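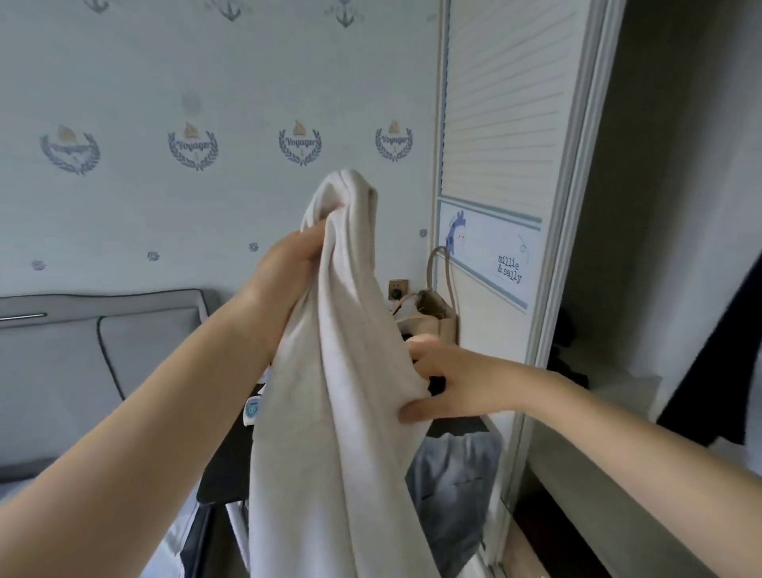 My aunt Aicha Mahrous folded everything standing up, in the air, with her chin as a third hand, and for years I thought it was stubbornness. She had a perfectly good table. She had an ironing board too, which held her sewing box and a plant. But the washing came up the stairs to the bedroom, and she stood beside the bed and folded it there, and I have come around to believing she was right.

I say this knowing that the fashion is for the laundry room. My neighbor Mahmoud Radwan put one in last May, with a counter and 21 little cubbies, and he is very proud of it (it is lovely, I've been shown it 4 times!). He folds at the counter, stacks the stacks, and then the stacks sit. When his kids need socks they go down and dig, and by supper the whole thing is a heap again. A counter is a place where clothes can wait forever. A bed is different, you have to sleep in it, and there's your deadline.

So bring the basket to the bed. Make the bed first, or at least pull the quilt more or less straight, and set the basket on the floor where your foot can find it. Then hold each thing up by its top edge and have a proper look at it before you fold. I can't say enough for this part.

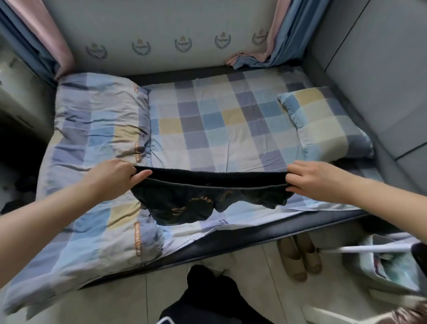

Shorts and pajama bottoms in particular want a good pull at the waistband, side to side, so the elastic lies flat and the legs drop where they should. You notice the seam that's going, and you notice who has outgrown what. I once found 200 pounds, a souvenir of my cousin Hatem's wedding trip, in a back pocket I would otherwise have folded right over.

Ayman Cherkaoui, who reads these columns before anybody else does, tells me I am making a religion out of underwear, and that his own drawers are full of things he has never folded at all. Well, he's welcome to them. I like a quiet quarter of an hour in a bedroom with the door half closed, doing something my hands already know, and then putting it all away four steps from where I'm standing. Towels I still do last, mostly because my aunt did.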